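December 27, 2023

# Pre-release build inspection: Firard, build 1641

Platform: PC. Inspected at the Andley test office on the standard mid-range machine. Items are marked OK, FIX or HOLD. A HOLD blocks submission. Comments follow each section.

## 1. Photosensitivity

- [x] Flash warning shown before first menu — OK
- [x] Warning can be read again from Options — OK
- [ ] Lightning in the Maston harbor mission — HOLD
- [x] Muzzle flash with "Reduce flashes" on — OK
- [ ] Muzzle flash with "Reduce flashes" off — FIX

Comments: The harbor lightning fires in bursts and ignores the "Reduce flashes" setting. The weather system reads its own config file and never checks the player profile. Same fault as the June build, where it was logged against the wrong mission. Muzzle flash on the heavy rifle still fills too much of the screen at close range. Lower the bloom, then retest indoors and at night.

## 2. Motion and camera

- [x] Head bob can be turned off — OK
- [x] Field of view slider saves on exit — OK
- [ ] Camera shake slider — FIX
- [x] Motion blur off by default — OK

Comments: Camera shake at zero still leaves a small kick when a vehicle lands. The field of view slider saves correctly now, but the number next to it doesn't refresh until the menu is closed. Cosmetic, no retest needed.

## 3. Audio levels

- [x] First launch volume set to 80 — OK
- [x] No clipping in the title theme — OK
- [ ] Flashbang ringing tone — HOLD
- [x] Separate sliders for voice, music, effects — OK

Comments: The ringing tone plays at full level whatever the effects slider says. It is routed to the master bus. Move it to effects and add the low-pass option that was agreed for headphones. Voice lines in the Lukoševičius chapter are quieter than the rest — check the export settings on that batch.

## 4. Save data

- [x] Autosave icon visible during write — OK
- [x] Power loss during autosave keeps previous slot — OK
- [x] All 7 manual slots load — OK
- [ ] Cloud conflict prompt — FIX

Comments: Power was pulled at the wall during a write, on three separate runs. The backup slot loaded each time. The conflict prompt shows both saves with the same time stamp, so the player can't tell which one is newer. Show play time as well.

## 5. Online and account safety

- [x] Voice chat off by default for child accounts — OK
- [x] Block and report reachable from the scoreboard — OK
- [ ] Report text field — FIX
- [x] Store purchases ask for confirmation — OK

Comments: The report field accepts 800 characters, but the server cuts the message shorter with no notice. Match the two limits. Blocking a player works across sessions. It doesn't yet hide that player's emblem in the lobby. 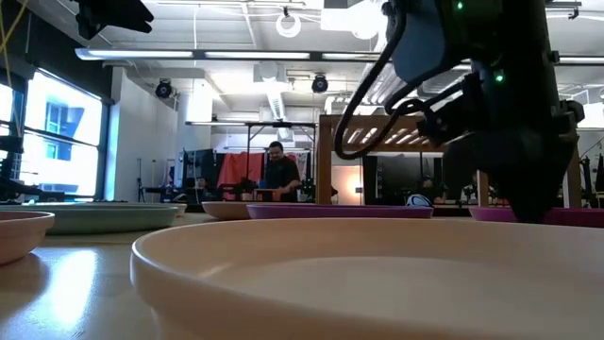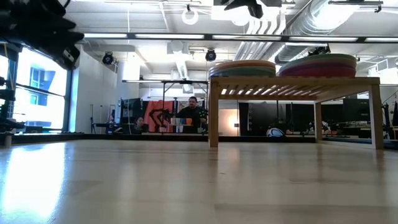

## 6. Stability

- [x] Overnight idle at main menu — OK
- [x] Alt-tab during loading — OK
- [ ] Controller unplugged in a cutscene — FIX
- [x] Uninstall leaves no background service — OK

Comments: Unplugging the controller pauses the picture but the dialogue keeps playing. Plugging it back in resumes both, out of sync until the next scene. Frame time is steady except in the Maston market, where crowd loading causes a short stall on first entry. Memory use goes back to normal after leaving the area.

## Result

Not cleared for submission. Two HOLD items open: harbor lightning (1) and flashbang tone (3). Both must be retested on a clean install with a new player profile — old profiles carry over cached weather settings and will give a false pass. FIX items can go in the day-one patch, except the cloud conflict prompt, which should ship in the base build.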